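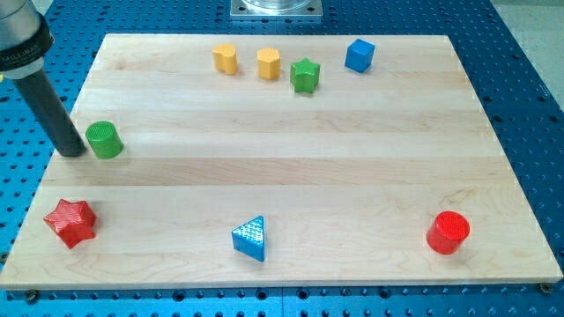 Chapter 7
Moving a Website to a New Host

After working through this chapter you should be able to:

list what has to be copied when a website changes hosts
read a simple set of DNS records and say what each one does
choose a time-to-live value for a planned move
test a copied site before visitors are sent to it
decide when the old account can be closed

Key terms: zone file, A record, MX record, name server, time to live (TTL), cutover, rollback, staging address

7.1 A move at Biltby

Biltby is a small company that sells replacement parts for garden pumps. Its website was built by Lenuța Dinu, who also looked after the company's email and its order forms. For several years the site sat on a shared server run by a hosting firm called Fostel. The catalogue grew, pages became slow to load, and the yearly backup no longer fit inside the storage that came with the plan. In August the company decided to move to a larger plan with a different firm, Watthorpe.

Lenuța copied the web files one evening and loaded the database the next morning. She opened the site on the new server, saw the home page and changed the name servers at the registrar. By lunch the site was loading from Watthorpe for most people in the office. By mid-afternoon the sales desk had noticed that no new email was coming in.

The website itself had moved without trouble. The mail had not been part of the plan. Fostel's name servers had held the MX records for Biltby's domain, and those records pointed to a mail service run by a third firm, Bratu. When Lenuța switched to Watthorpe's name servers, the new zone file had only the records that Watthorpe creates for every new account. Mail from outside was being sent to a server that had no mailboxes on it, and that server was turning it away.

Her colleague Colton Petrenko found the old records in a printout kept with the renewal papers. They were typed into the new zone file that afternoon. Some senders' systems had stored the wrong answer and went on using it into the next day. A few customers had to be asked to send their orders again.

We will come back to Biltby several times in this chapter. The mistake is a common one, and it is easy to avoid if the work is done in the right order.

7.2 What a website is made of

People often speak of a website as one thing that lives in one place. For a move, it is better to treat it as a set of separate parts that may be kept in quite different places.

The files are the pages, images, scripts and style sheets. They are usually the largest part by size and the simplest to copy.

The database holds anything that changes while the site is in use, such as orders, comments, stock levels and user accounts. A copy of a database is out of date as soon as somebody places an order on the original.

The settings include the version of the programming language, scheduled jobs, redirects, file permissions and passwords used by one part of the site to reach another. Many of these are set in the host's control panel and will not be found among the files.

The certificate lets browsers make a secure connection. It can sometimes be carried across, though most hosts will issue a new one.

The domain name is registered with a registrar, which may or may not be the hosting firm. Moving the site does not require moving the registration. We recommend leaving the registration alone until the rest of the work is finished.

The DNS records connect the name to everything else. They are small and can be written out on a single page, and they cause more trouble in moves than all the other parts put together.

Email may be run by the old host, by the new host or by someone else. Find out which before doing anything.

7.3 Records and time to live

Chapter 3 described how a computer looks up a domain name. Recall that the answer is stored for a while by the resolver that asked for it, so that the question need not be asked again for every page. The length of that storage, in seconds, is the time to live.

A long TTL cuts down on lookups and suits a site that seldom changes. A short TTL means that a change is noticed sooner. The usual practice is to lower the TTL on the records that are going to change, wait at least as long as the old TTL, and only then make the change. If the old value was one day, lowering it ten minutes before the cutover does nothing for resolvers that stored the record that morning.

Name server changes are a separate matter. The records that say which name servers look after a domain are also held by the registry, with a TTL the site owner cannot set. Where possible, build the full zone on the new name servers first, compare it with the old one line by line, and make the switch after the two agree. Had this been done at Biltby, the missing MX records would have shown up before any mail was lost.

7.4 The order of work

The sections that follow take the stages one at a time. In outline, they are:

Stage 1. Write down every DNS record, scheduled job and mailbox on the old account.
Stage 2. Copy the files and a first version of the database.
Stage 3. Test the copy at a staging address.
Stage 4. Lower the TTL and wait.
Stage 5. Stop changes on the old site, copy the database again and make the cutover.
Stage 6. Watch both servers, and keep the old account open until traffic to it has stopped.

Stage 3 is often rushed. A home page that loads shows that the web server is running and very little more. Place a test order, reset a password, upload a file and search for something with an accent in it – character set problems are easy to miss in English text.

Before you read on

1. Find out where the DNS records for your school or workplace are kept. Is it the same firm that hosts the website?
2. Lenuța checked the home page before switching. List three other checks she could have made, and say which of them would have found the mail problem.
3. A record has a TTL of one day. You plan to make a cutover at noon. What is the latest time at which the TTL should be lowered?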